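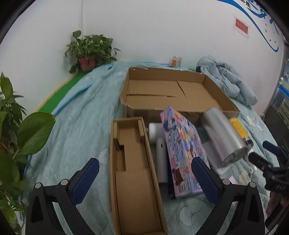
Zotley Civic Data Club – Petitions Team

Rukonano: petitions to Zotley Council

README, last updated 15/06/2021

Welcome! Rukonano is a collection of the petitions that people in Zotley have handed in to their council, with the council's replies wherever we could find them. Local petitions are wonderful things to read. There are pleas for a zebra crossing, long arguments over library hours, and one very determined campaign about the bus to Wanent that comes back again and again in slightly different words. Until now you had to dig through scanned meeting papers to find any of it, and we wanted to make it easy.

What you get

petitions.csv has one row for each petition, with its title, the full wording, the ward it came from, the date it was presented and the name of the councillor who presented it.
replies.csv has the council's written answers, joined to the first file by petition_id. A petition can have several replies, or none.
wards.csv is a short lookup table of the 11 wards, with old and new names side by side.

All the files are UTF-8 and open happily in a spreadsheet. If your dates look odd, check that your program is reading them as day first.

Where it comes from

Everything was taken from the public minutes and the papers printed with them. The older papers are scans, so we ran them through the Imhof text reader and then went over the results by eye. Some pages were very faint (carbon copies, we think) and took a lot of squinting, but the wording is far better than what the machine gave us on its own. Where a word still couldn't be made out we have put [unclear] and left it at that. If you can read one of them, please tell us, we'd be delighted.

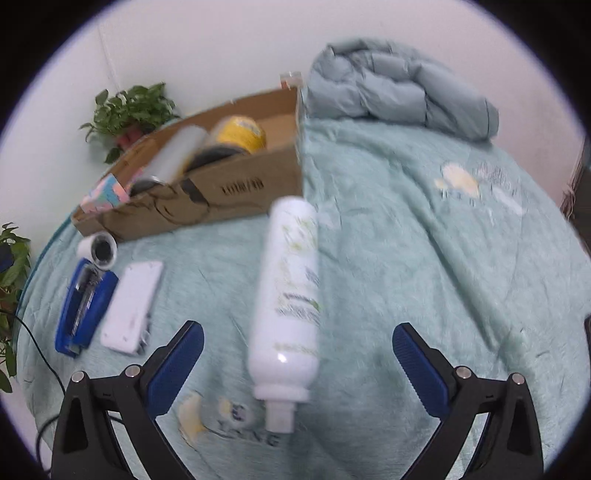
Spelling has been kept as it was in the original, including the names of streets that have since changed. Capital letters in titles have been tidied, and that is the only change made to the wording.

Topics

Each petition has up to 3 topic labels, picked from a list of 40. The list grew as we read, and it shows in places: "parking" and "residents' parking" are separate labels, and "health" covers everything from surgery opening times to a bench outside the clinic. Two of us labelled each petition and talked over the ones where we differed. Those are marked "discussed" in the label_status column, and they make very good reading if you are interested in how people describe a local problem.

Names and privacy

Signatures and home addresses are not in the files. The lead petitioner's name has been taken out as well, even where the minutes print it. Councillors' names stay in, as they were acting in public. If you spot a private person's name that we missed, write to us and we will remove it quickly.

Known gaps

The papers for one whole October are missing from the council's own archive, so that month is blank.
Signature counts were written down in different ways over the years. Some include online names and some don't, so please don't rank petitions by size.
Ward 11 was made from parts of two older wards. Use wards.csv before you compare anything across the change.
A missing reply means we found no reply in the papers. The council may well have answered by letter.

Using the data

You are free to copy, share and build on Rukonano, as long as you credit the Zotley Civic Data Club and say if you've changed anything. Maps, school projects, a talk at your residents' group, all very welcome, and we love seeing them.

Corrections and questions go to Mackenzie Petrenko, who looks after the files. Please quote the petition_id and, if you can, the page of the minutes you were looking at.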